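Wendon room, notebook, September

Chairs again. Okila's sheet says the folding training chairs "stow in seconds and roll as one." I have my doubts about both halves of that, so I spent the morning on them instead of on the desk brackets, which are still waiting.

What I did: opened and folded the same chair 40 times, rolling it to the wall and back every tenth go. Folding is fine if you take hold of the top of the backrest and let the seat drop. It is not fine if you start from the seat. The back then swings toward you and the whole thing wants to roll off. The sheet doesn't mention this anywhere.

Rolling it half folded is worse. The casters each pick their own direction for the first foot or so, then agree. On a wood floor you can live with it. On the carpet at Berrada I wouldn't want to push a row of ten.

The sheet also claims up to 1000 folds before the hinge needs looking at. Who folded it 1000 times, and with what load? I asked Rarkix, who sold us the lot, and got the same sheet back with a different logo on it. I'll believe 200 when I've done 200.

Armrests: short, and they stick out sideways just enough to catch a desk when you pull the chair past. Leave more room at the standing desk than you think you need. Somebody has also suggested storing the folded ones under it. I don't see how, with those long feet.

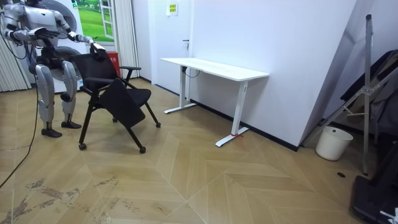

Humanoid robot with folding chair, Wendon room

Hand on the top edge of the backrest, seat angled down: this is the hold I'd put on the wall card, if we must have a wall card.

To do: try again with the casters cleaned. Ask Okila which hinge they tested. Desk brackets, finally. Not signing off on the rest of the order until the first two are done.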